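The Table Came First

I bought a table before I had a room to put it in, and if you've ever done that you already know how the next few months went. The table sat in my sister's garage under a moving blanket while I signed a lease, painted a dining nook the wrong green, painted it again, and then measured the doorway. It fit with the legs off. Barely! My brother-in-law still has opinions about the stairs.

What I wanted was a pale table. I grew up eating off something dark and shiny with a glass sheet on top, and every crumb and fingerprint showed up on it like evidence. My mother wiped it after breakfast, after lunch, and again before anybody came over. So when I finally had a little money set aside for furniture, I went looking for wood the color of shortbread, with no gloss on it and plenty going on in the grain.

That search took me to Ulasari, a workshop and showroom in an old feed store a couple of hours from my apartment. I drove out in February with a thermos of coffee and a tape measure, planning to look at chairs (I do this to myself, I say I'm looking at chairs). Ainhoa Herrero runs the place, and she does most of the finishing herself. She was sanding when I came in and she kept sanding for a good while, which gave me time to walk around with my hands on everything.

There's a way people touch tables in a showroom. They pat them, like a horse. I did that for the first few and then I slowed down, because the tops were so different from one another once the light from the big side windows got on them. Some had grain as straight as notebook paper. One had a knot the size of a plum that I kept going back to. And then there was mine, which I didn't know was mine yet, with tight fine lines at one end that opened up into long loops and arches farther along, like a topographic map of somewhere hilly.

"You're a cathedral person," Ainhoa said, when she finally put the sander down.

I thought she meant churches. She meant the arches. 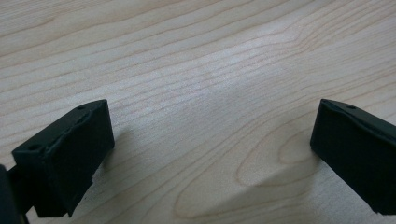
MATERIALS

Cathedral grain is the name for those nested, rounded curves, and once you've learned it you will bore people with it at parties. I have. The short version, as it was explained to me over a very loud dust collector: saw a log straight through, and the boards that come off the outer part slice across the growth rings at a shallow angle, so the rings show up as stretched-out arches and ovals. Turn the log and cut it the other way, and you get the neat, close, parallel lines. Plenty of boards give you a little of each, tight lines in one area and big lazy loops in another, and those are the ones I can't walk past.

Pale wood makes the whole thing quieter. The lines are tan on cream, so you don't get hit with them from the doorway. You find them when you're sitting there waiting on toast. Where strong light falls on the top it can bleach out nearly white, and the grain goes so faint you'd swear somebody had erased it. Move your head and it's back.

I asked about finish, since I'd read far too much about finish. There are people online who will fight you over it. Ainhoa likes a low sheen, smooth under your palm with just a hint of satin, and she lets customers try out two samples at the counter with a wet glass and a lemon wedge. One is a hardwax oil she buys in from Irkik. The other is a water-based topcoat that she calls Bustamante, after the street the shop is on, and that she mixes to her own taste. The oil feels nicer. The topcoat is better with red wine. I have friends who drink red wine, so that was that.

The price made me sit down in one of the chairs I was supposedly there to look at. It came to 721 dollars more than I had written on the back of my envelope. I went out to the car, ate a granola bar, went back in, and put down a deposit.

So how is it to live with? Pretty great, and a little nerve-racking for the first 3 weeks. I was a coaster tyrant. I bought felt pads for things that had never had felt pads, including a fruit bowl. I'd get up in the evening and tilt a lamp across the top, looking for rings. Then my nephew did a puzzle on it (1,000 pieces, all lighthouses) and leaned his elbows all over it for an entire long weekend, and the table came through fine, and I calmed down.

Here's my routine, such as it is. A damp cloth, then a dry one, both going the same direction as the grain. No spray polish. Hot dishes go on a cork mat, and the mat gets put away afterward, because the wood underneath should get the same daylight as the rest. Pale woods can change color over the years, some of them toward honey, and Ainhoa warned me that a runner left in place will leave you with a stripe. I own a beautiful runner. It lives in a drawer.

As for the chairs, I'm still using the folding ones from my last apartment. I did see a set in the Skurnolard catalog with woven seats that would look wonderful, and I've had the page folded down since spring. My sister says I should go sit in them before I order. She also says she'd like her moving blanket back.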